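Wanted: people who think they can see the future

Surkstead, a small newsletter that checks predictions against what happens next, is looking for psychics, dream readers, astrologers and stubborn guessers for a test running through May.

We have a file of 1,202 published prophecies, and most are too vague to be wrong. "A great leader will stumble" is no use to us. If your forecast needs explaining after the event, please keep it.

You'll write 28 predictions, each with a place and a deadline. Toàn Đàm seals them and Yến Đặng scores them without knowing who wrote what. We also need 43 people with no claimed gift, who will guess at the same questions.

Pay is $70, the same for hits and misses. Sessions are in Clemport and start at 6 p.m.
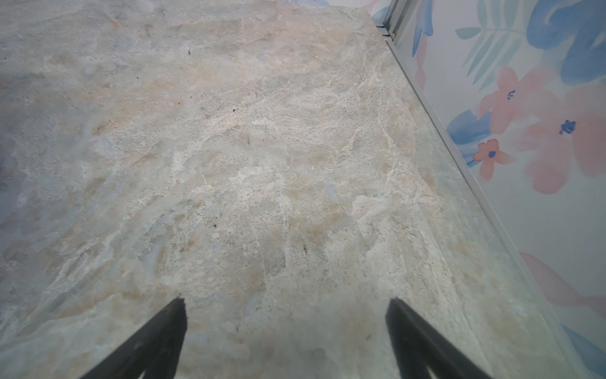
You must be over 18 and willing to have your score printed, under a pen name if you like. Past fame doesn't count, and neither do letters from happy clients. We won't accept predictions handed in late, however well they turned out.

To apply, send us one dated prediction and a phone number. Mark it "Gerosik test" so it reaches Yến.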